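January 2026
By the Killia newsroom desk

I've been hearing about the new arm at the Anemton parts shop for months, so I finally drove out to Killia to see what the fuss was about. The short version – 98 people work there, and the job they all used to dodge is being handed over.

That job is feeding. Small cylinders come to the line in a round drum, and a person has always had to pick them out and put them in a bin. Two people per shift did it, standing up, 60 minutes at a stretch before they swapped out (my back hurts just typing that). The arm has been on trial since August under a program called Wokus, and the layout gets worked out in simulation first, which I got to watch over a few shoulders. 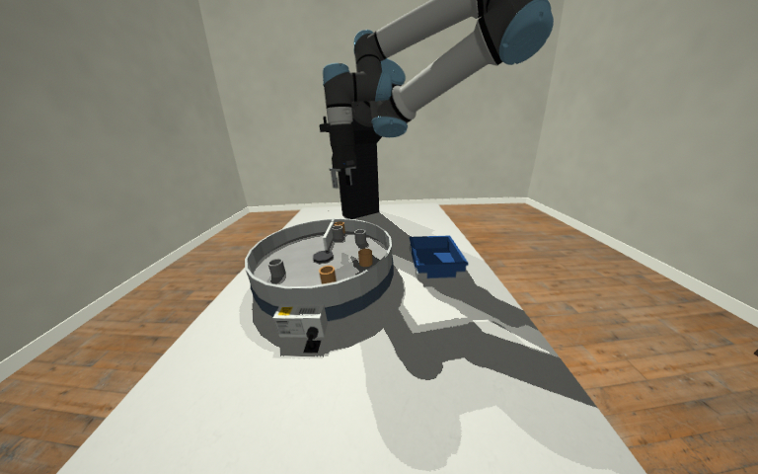

Gray and orange cylinders, one drum, one blue bin. 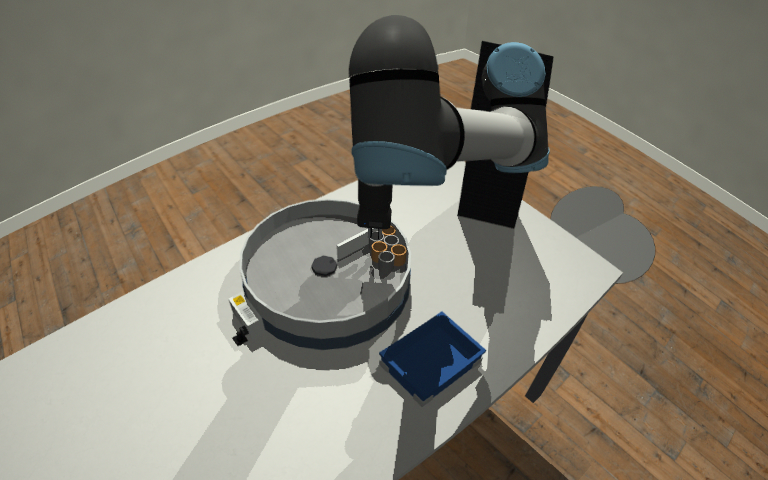 So is anyone losing a job over this?

The company says no layoffs are planned, and the feeding crew is moving to inspection and setup at the same pay. Each of them gets 200 hours of training, paid, at the Valdovinos site across the river.

The folks I talked to in the break room were mostly glad, with a few grumbles. Inspection means sitting down, which is great, but it also means a screen all day and a lot less chatting across the line. One woman told me she'd miss the noise! Another wanted to know who gets called in when the arm stops at 3 in the morning, and the shift schedule for that hasn't been posted yet.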